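Janjua Opens Tableware Lending Room in Jatholm, Begins With Plain White Plates

JATHOLM, 8 October 2022 - Janjua, the household goods workshop and shop, today announced the opening of a lending room for tableware at its building in Jatholm. Residents of the town can borrow plates, bowls and serving dishes for family meals, weddings, school events and other gatherings, and return them after the event. The lending room is run together with Sterameo, a small company which repairs and resells ceramic goods.

The collection has 1,337 pieces at the opening. Most of them are dinner plates, and the rest are soup bowls, side plates and large dishes for rice and salads. All pieces were checked by hand during August, and those with a chip on the rim were taken out from the collection.

"When a family has thirty guests at home, they have two choices today," said Samina Kiani, director of Janjua. "They can buy plates which they will use one time in a year, or they can buy paper plates and throw them away the same evening. We wanted to give a third choice, and we wanted that it should be easy. You come, you take a crate, you bring it back."

The first set offered for lending is named Gavura. It is a plain white set with a raised rim and no pattern. Janjua chose a plain set so that pieces from different crates can be put on one table, and so that a broken plate can be replaced without searching for the same decoration. Customers who want colored or patterned pieces can ask for them at the desk, but the number of these is smaller and they should be reserved earlier. 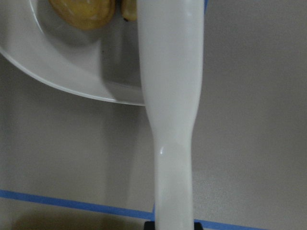
A white plate with a raised rim.

The plates are kept in crates of 30, with a felt sheet between each plate and the next. One crate can be carried by two adults, and a hand cart is available at the door. Bowls are packed in smaller crates. Every crate has a card where the borrower writes the name, the day of return and any damage. The card stays with the crate, also when it goes back on the shelf, and the staff read it before the next customer takes the crate.

Borrowing is free for the first 3 days. After this a small daily fee is asked, and the fee is used for new crates and for repair work. A deposit is taken for each crate and given back on return. One broken plate in a crate is not charged. From the second broken plate, the borrower pays the cost of the replacement.

Customers are asked to bring the plates back washed and dried. For those who cannot do this, for example after an outdoor event, Janjua offers washing for an extra charge. It must be ordered at the time of booking, as the washing machine in the back kitchen is shared with the pottery classes.

"People ask me most often about scratches," said Fahad Malik, who leads the repair work at Sterameo. "Gray lines from the knives are usually only metal marks and they can be cleaned with a mild powder and a soft cloth. A crack is a different matter. If you find a crack, please do not put hot food on the plate, just write it on the card and we will take it out."

Sterameo will visit the lending room every second week to look at the damaged pieces. Plates which are not good enough for the table will be sold at a low price as saucers for flower pots, or given to the mosaic class. Nearly half of the pieces removed in August have already found such a use.

The room also has a long table where customers can lay out a place setting before they decide how many crates they need. Iqra Zaidi, who prepared the room, has written a short guide on this subject. It explains how much space a dinner plate needs on a folding table, when a side plate can be left out, and how to stack used plates after a meal so that the rims do not rub against each other. The guide is free and can be taken home.

Bookings are made at the desk or by telephone. For large events Janjua recommends booking two weeks before. Delivery inside Jatholm is possible for orders of four crates or more - customers outside the town are asked to collect the crates themselves.

About Janjua
Janjua makes and sells goods for the kitchen and the dining table, and holds classes in pottery and mosaic. The workshop, the shop and the lending room are in the same building in Jatholm.

Press contact
Noreen Sandhu, Janjua, Jatholm
Visits to the lending room for journalists can be arranged by request.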